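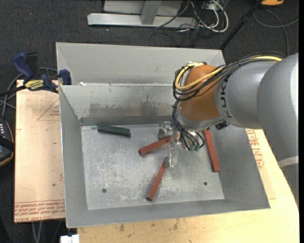 Bin 2, sheet-metal, sloping sides, with stick blocks on the floor.

Parts bin inspection: checklist and comments
December
Prepared by the workshop inspector, Draltov site

Scope

Covers Bin 2, its floor, four walls, rear panel and ledge, and the stick blocks kept with it. Bin 1 is on its own sheet. The bench, the power supply and the floor mats are in the room inspection and are not repeated.

Ratings: S = satisfactory. M = satisfactory, monitor. A = action needed before next inspection. N = not checked.

Part A. Bin body

A1. Floor flat, no lifted edges. S
Checked with a 100 mm straightedge in both directions. No rocking. Some dishing was suspected at the centre but could not be confirmed with the feeler gauge.

A2. Floor surface condition. M
Scratches and worn patches over the pale grey surface. None catch a fingernail. Wear is cosmetic at this stage. Do not sand or polish. If a scratch raises a burr, rate A and take the bin out of use.

A3. Holes in floor. M
Two small round holes, one toward the front left and one toward the front right. Edges felt smooth from above. The underside of the left hole has a slight lip. Neither hole will pass a block, but small debris can drop through, so sweep the shelf underneath as well. Holes are not to be plugged with tape, which lifts and leaves residue.

A4. Seams between floor and walls. S
No gaps opened under hand pressure. Grit had collected in the right seam and was vacuumed out. Blocks tend to settle along this seam; lift them clear before checking it.

A5. Rear wall, inner face. A
Band of brownish-grey smudges and stains. Wiped with a damp cloth, then with Clenari neutral cleaner, two passes. Partial improvement only. Origin not established. The marks do not feel raised and no flaking was found, but corrosion cannot be excluded by touch. Repeat the clean with a nylon pad and record the result. If brown transfers to a white cloth after drying, treat as rust.

A6. Strip along foot of rear wall. S
Darker than the surrounding metal. Secure along its full length.

A7. Left wall. S
Smooth. No comment.

A8. Front wall. S
Top edge checked for burrs with a cotton swab, no fibres caught. This is the edge most likely to be leaned on, so it is checked at every inspection regardless of the last rating.

A9. Right wall. S
As for left wall. Light scuffing near the front corner.

A10. Rear panel behind the bin. M
Upright, angled fold at the left sound. The upper edge is thin and unguarded. It is out of normal reach but would cut a hand passed over the back. Edge trim is to be quoted by Skostar. Until it is fitted, nothing is to be passed over the panel.

Part B. Housekeeping

B1. Ledge between bin and rear panel clear. A
Small white scrap at the left end of the ledge. Removed after the inspection. This is the second sheet in a row to record waste on the ledge. Add the ledge to the end-of-shift wipe.

B2. No foreign objects on bin floor. S
Blocks only.

B3. Bin label legible. N
Label is on the underside. Bin was not turned over.

B4. Shelf underneath swept. S

Part C. Stick blocks

C1. Blocks in bin match the working set. S
Three brick-red, one dark green. Spares are held in the Saragih drawer cabinet and were not counted.

C2. Corners and edges. M
No splinters or sharp corners. One red block has a small dent near one end. Acceptable for use.

C3. Surface finish. S
Colour even enough for sorting. Red and green were told apart without difficulty at the normal working distance. Anyone with red-green colour vision deficiency should be given the pale set from the cabinet.

C4. Mass. S
Heaviest block 65 g, lightest 29 g. Limit for this bin is 136 g per block. Scale zeroed before each reading.

C5. Blocks free to lift from any resting position. M
A block lying against the foot of a wall is harder to pick up than one in the open floor area. Tested by hand at the rear wall and along the right seam. Both came away without prying. Do not use a screwdriver or scraper to lift a block out of a seam; earlier scratches in Bin 1 came from this.

C6. Cleanliness. S
Dry cloth only. Solvent has dulled the finish on an older set.

Part D. Access

D1. Stop control reachable from the front of the bin. S
Pressed and reset once.

D2. Hands clear before restart. S
Spoken call used on both restarts observed.

D3. Gloves. M
Thin cut-resistant gloves are supplied for cleaning. One pair was missing from the hook. Replacement ordered.

D4. Lighting over bin. S
Adequate over the floor area. Bright reflections are possible off the bare metal; tilt the lamp away if they bother the person working.

Actions carried forward

A5: second clean of rear wall with nylon pad, cloth test once dry. Workshop.
A10: quote for edge trim. Skostar.
B1: ledge added to end-of-shift wipe sheet. Workshop.
B3: read label when the bin is next lifted.
D3: confirm gloves received.

Bin 2 may remain in use with the items above open. The A5 result is to be written in the margin beside the original entry and initialled.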